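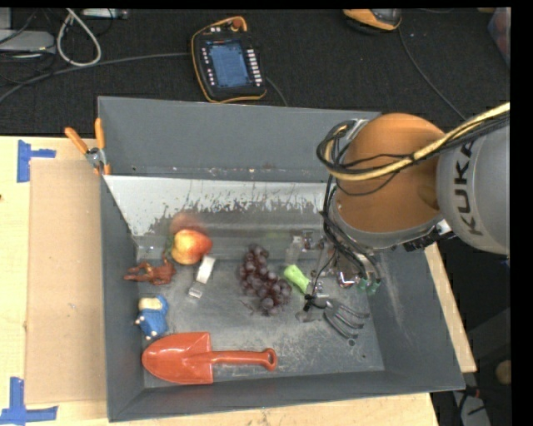 Benedikt Rieger says the arm will take the good part of the job and leave us the boring part. Is that how it went for you?

Finn Janssen
Asked in Warehouse and Sorting Work, tags: picking, mixed goods, retraining

Benedikt and I have had this out over lunch all week, so I'm bringing it here. We sort mixed goods at Skernden: toys, garden hand tools, kitchen odds and ends, all of it arriving jumbled. Since February one of the stations has had an arm that picks out of a gray bin, and I'm one of the two people moving over to run it full time.

I have to say I love it! I've been standing there after my shift just to see which piece it goes for. The round stuff is one thing, but put a hand cultivator with its tines fanned out next to a toy shovel and a bunch of grapes and suddenly every pick is a different problem. I used to grab all of that without a thought, and now I spend half the day wondering how I did it.

Benedikt's view is that grabbing and deciding was the nice bit, you got into a rhythm and could chat, and what's left for us is filling bins and clearing faults. He isn't wrong that I talk less. My back feels better, though, and I'm learning the pendant, which I never expected to have in my hands.

So for people who have been through this: what did your day look like once the arm had settled in? Did you stay interested? And is there anything I should ask for now, before the new job description is signed? Our shift lead wants comments by Thursday.

Annelore Strobel

We went through this at Böttcher, same sort of goods with more clothing mixed in, and I would do it again tomorrow. My day used to be one table and one pile. Now I start with the list of items the arm gave up on during the night, and that list is the best part of my job. You start seeing patterns. Thin flat things lying against the wall of the bin were ours. Anything shiny was another group. I wrote it all down in a school notebook for the first couple of months and the programmer ended up photocopying it, and some of the changes she made came straight off those pages!

Benedikt has a point about the rhythm. I missed it badly in the beginning. What helped was that we rotate, so no one sits with the arm all week, and on the hand tables you get your chatting back. Ask for rotation in writing. At our place it was a promise at first and then we got busy and it slipped, and the same two people were on the station for 10 weeks.

Other things I'd put in your comments:

Training time on the pendant, during paid hours, with somebody next to you. Reading the manual at home doesn't count as training.

Who is allowed to stop the cell and who is allowed to restart it. We had a silly argument over this nearly every shift until it was put on the wall.

A pay grade for the person who looks after the station. It's a different job from sorting and the old grade didn't cover it. Ours took a while, and it went through once the duties were listed one by one.

How full the bin gets. It sounds tiny but it's what I get asked most. We fill ours lower than we did for hand sorting and spread things out a little. If your target is still counted in full bins per shift, get that changed first.

Never reach in to "just nudge" something while the cell is live, however slow it looks. Stop it properly every time, also when you're in a hurry.

Joscha Baumgart

depends on the boss. mine cut the hand tables completely and I got bored, so I left for Gimard. the arm itself was great fun

Elfriede Lammers

I'm 8 years from my pension and was sure I'd be hopeless at this, so let me speak up for the slow learners. I was put on the robot station at Havov and cried in the car the first evening. By the end of the month I was the one showing the young ones how to get back to the start position! You learn it by doing it, a few minutes at a time, and the pendant stops looking like a cockpit.

I agree with all of Annelore's list, especially the pay grade. I would add: ask for a stool and a decent light at the bin. When you were sorting by hand you moved all day, and now there are stretches of watching, and standing still on concrete is harder on the knees than walking.

Finn, please come back and tell us what they said to your comments.

Finn Janssen

Thank you all! Rotation, the restart rule and the stool are going on the sheet tonight. I showed Benedikt the part about the notebook and he has asked to see our list of missed picks.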